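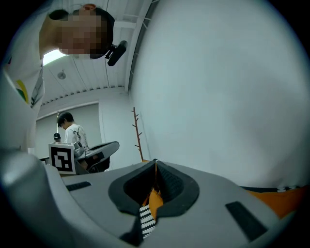
Tempo de leitura: 2 min

Perguntas frequentes sobre staking na Mundance

Atualizado em 9/12/26

O que é o staking?
É o bloqueio de moedas numa rede de prova de participação, para ajudar a validar transações. Em troca, a rede paga recompensas na mesma moeda. Na Mundance, o cliente delega as suas moedas num validador e continua a ser o titular do saldo.

Que moeda posso delegar?
De momento, apenas Grakura (símbolo GRK). Outras moedas podem ser guardadas e trocadas na conta, mas não geram recompensas.

Qual é o montante mínimo?
2 GRK por delegação. Não há máximo. Pode ter várias delegações abertas ao mesmo tempo, com validadores diferentes.

Quem são os validadores?
A Mundance trabalha com dois operadores, Bloxham e Grandport. A comissão de cada um aparece no ecrã de confirmação, antes de aceitar, e é descontada apenas das recompensas. A rede Grakura tem 541 validadores ativos, mas os restantes só estão acessíveis a partir de uma carteira própria.
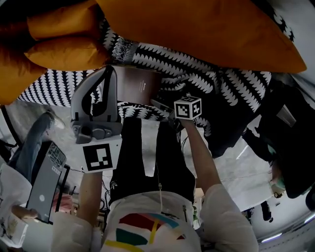 A escolha do operador fica associada a cada delegação. Para mudar de Bloxham para Grandport, ou o contrário, é preciso terminar a delegação e abrir outra. Durante o período de espera as moedas não rendem.

Quando recebo as recompensas?
São creditadas no fim de cada época da rede. Uma época dura 72 horas. A primeira recompensa só é paga depois de uma época completa, pelo que uma delegação feita a meio de uma época espera pela seguinte.

As recompensas são reinvestidas?
Só se ativar a opção "Delegar recompensas" nas definições da conta. Caso contrário, ficam no saldo disponível. Desde abril, a opção pode ser ligada ou desligada para cada delegação em separado.
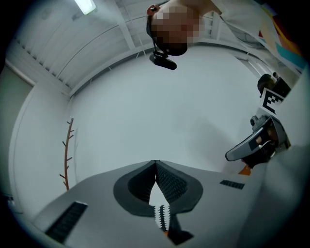
Quanto tempo demora a levantar as moedas delegadas?
O período de espera é de 9 dias a contar do pedido. O prazo é definido pela rede e a Mundance não o pode encurtar. Terminado o prazo, as moedas passam para o saldo disponível.

Posso perder moedas?
Sim. Se um validador assinar blocos em duplicado ou ficar muito tempo desligado, a rede pode retirar uma parte das moedas delegadas. Além disso, o preço da GRK pode descer enquanto as moedas estão bloqueadas.

Como declaro as recompensas?
O extrato anual está em Conta > Documentos, em PDF e CSV, com a data e o valor de cada crédito em euros. As regras fiscais dependem do país de residência e a Mundance não presta aconselhamento fiscal.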